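Heltico Refreshment Point Handling Set
README and data card, revision 2
Last changed March 2, 2018

Summary

The set holds recordings of small packet handling at staff refreshment points: snack sticks, drink sachets and the clear boxes they are kept in. It was made at the Heltico office in Dritville ahead of the decision on whether an automatic restocking arm should take over part of the morning round. The recordings were made with hand-held gripper tools, each worked by a member of the facilities team and fitted with a camera looking along the fingers.

The card is written for two groups. The first is the people who will train and test the restocking model (called Bimness in the code and in the log files). The second is the facilities team and the staff side, who asked for a plain account of what was recorded, what was not, and what the results may be used for.

Background

Restocking at the Dritville office is done by hand. A round covers 18 refreshment points over two floors. At each one the operator checks the boxes, takes out anything damaged, adds stock and wipes the surface. The handling of packets is the slow part, and it is the part most often put off when the team is short of people.

The proposal under review moves packet handling to a fixed arm in the stock room, which would fill boxes ready for carrying out. The round itself stays with people. So do stock checks, cleaning, and any contact with staff who have a request or a complaint. The facilities team asked that the proposal be judged on the packets really in use, in the untidy state they are really in, and the set was planned on that footing.

What was recorded

A recording is one attempt at one task. There are 121 recordings in this revision. The tasks are:

single_pick: take one packet lying on a desk and set it down in a marked place
box_pick: take one packet of a named type out of a filled box
box_fill: place packets into a box on the correct side of the divider
sort_mixed: separate mixed packets on a desk by type

Approach and withdrawal are kept in full. The first seconds of a single_pick recording often show little except desk and open fingers, and these must not be trimmed, as the model needs examples of lining up before contact.

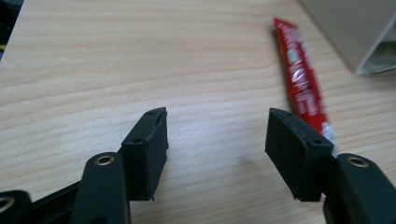 Long thin packets are handled differently from flat ones. Operators were told to close on the middle of a stick where they could and to leave the crimped ends alone. Flat sachets lying flush with the desk are harder for the pads to get under, and operators were allowed to push a sachet to the desk edge before gripping it. A push of this kind is logged as an event (code P) and does not count as a failed grip.

Operators

All operators are employed in facilities work and do the restocking round as part of their normal duties. Recording was voluntary and was done in paid hours. A session was limited to 20 minutes, followed by a break away from the tool. The limit was set after the trial sessions, when operators reported tired wrists.

Operators are listed by letter only. The list that ties letters to people is held by the Heltico staff office and is not part of the set. It will be destroyed when the review closes in April.

No speed figures for single operators are published or held. Start and end times are stored, since the model cannot be trained without them, but the licence forbids using them to rank, pay or discipline anyone. The same rule will apply to the log files of the arm if it is put into use.

Objects

Two packet families are covered: stick packs and flat sachets. Both are glossy, and overhead light produces glare on them that moves as the tool moves. Printed text is often unreadable at working distance. The model should therefore not depend on reading text. Colour and shape were enough for the operators and are treated as enough here.

Barcodes are visible on some packets. They were left in the recordings but have not been decoded, and no stock numbers are supplied.

Boxes are clear, with hinged lids and dividers. Clear plastic is a known source of error. Early runs of Bimness treated the divider as empty space and planned straight through it. Box recordings carry a divider label for this reason — see the notes on labels below. 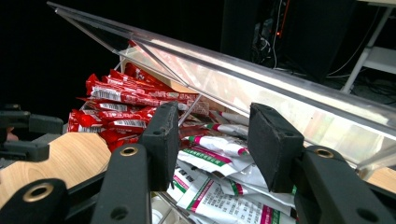
box_pick: gripper pads at an open clear box, red stick packs to the left of the divider, white packets to the right.

Labels

Each recording has one label file in plain text. The fields are:

task: one of the four task names
operator: a letter
packet: stick, flat or mixed
divider: yes, no or not_seen
events: a list of times with codes
outcome: done, part or dropped

Event codes are G (grip), R (release), P (push), S (slip) and H (hand help). H means that the operator used the free hand to steady the box or move a packet. It is not an error. Hand help is common in real restocking, and recordings containing it are the best evidence we have of which steps the arm will find hard.

Labels were entered by Lopes under contract and checked by the operators themselves. Where the two disagreed, the operator's reading was kept. Most disagreements were over whether a packet had slipped or had been let go on purpose, which is difficult to judge from the video alone.

Known limits

Recordings were made on wooden desk surfaces only. Results should not be assumed to carry over to metal shelves or trays.

Lighting is office lighting from above. There are no recordings in low light, although the morning round in winter begins before the lights are fully on.

Pads wear with use and their edges become rough. Pads were replaced when an operator asked, and the date of replacement was not recorded. Grip results early and late in a session may differ on this account.

Backgrounds were not cleared. Office equipment, cables and furniture appear behind the work in some recordings. Fingertips may appear at the edge of the picture. Faces, screens with readable content and name badges were grounds for removing a recording, and removed recordings are not counted in the total given above.

Mixed boxes are under-represented compared with what the team meets on the round.

Effect on the work

The review has to settle how the round will be staffed if the arm is used. The position at this revision is as follows. No post is removed. Time saved on packet handling goes first to the checks that are now skipped on busy days. Filling the arm's feed trays and clearing its jams count as facilities work and need a trained person — they are not to be added to an existing round without time being set aside.

Operators raised two further points in the closing notes. Carrying filled boxes is heavier than carrying loose stock, so trolley loads will have to be worked out again. The stock room is also a quieter place to work than the floors, and some operators would not wish to spend a full shift there. Both points are passed to the review without comment.

Permitted use

Training and testing of packet handling models, and internal study of restocking work. Use for measuring people is not permitted. Copies may be passed on only with this card attached.

Changes in revision 2

Divider field added to all box recordings
Event code P separated from S
Three recordings relabelled from dropped to part
Section on the effect on the work added at the request of the staff side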